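Re: [custville-workshop] Metal bins for the sorting table

From: Nesrin Gündoğdu
To: custville-workshop list
Date: Thursday, February 6, 2020
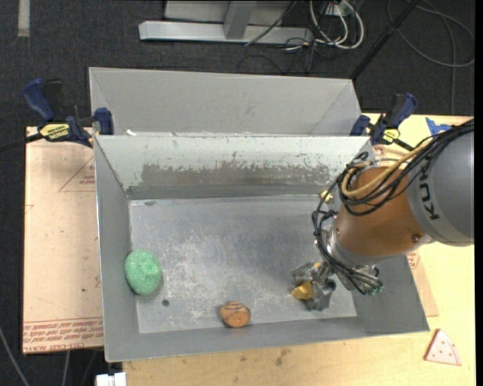
Gizella, I would keep the two gray bins where they are for now and not order the Droromwood trays. I went over the table again last night and most of what bothers people comes down to the clamps and the floor of the front bin.

Gizella Csonka wrote:
> Do we still want metal? Kaan thinks the plastic trays
> from Droromwood would be quieter and easier on the
> tabletop. They are 17 dollars each and we would need 2.
> Also, has anyone asked Avcı whether they take back
> used bins? If we are going to switch I would like to do
> it before the June open day.

On noise, Kaan is right. Metal is louder. But the sloping walls are the reason we picked these. Anything round that gets dropped near the side ends up back on the flat part, and the Droromwood trays have straight sides. I put a ruler against the sample tray and there is no slope at all.

The scuffs on the floor of the front bin look worse than they are. I rubbed the left and middle areas with a damp cloth and a little dish soap and the cloudy look stayed, so those are in the surface. The fine scratches don't catch a fingernail. I would not use steel wool on it. If someone wants it to look better for June, a rubber mat cut to size would do more than polishing, but leave the small round hole uncovered so crumbs can be pushed out.

The green egg-shaped piece and the little orange one with the dark stripes can stay in the front bin. They are different enough in size and surface to be useful together, and the rough one shows up well against the gray. Please don't put them back in the Hinunow box – the lid is cracked and things fall out of it on the stairs.

For the tabletop, Deok-su suggested felt under the clamps. I tried a strip on one corner and it held fine. The wood is pale and soft and it will mark if the clamps go on bare. I have 9 strips cut and will leave them in the drawer.

I have not heard from Avcı. Sevim has the number, so maybe she can call. If they do take bins back we can talk about it again, but I would want to see a tray with sloping sides first.

Nesrin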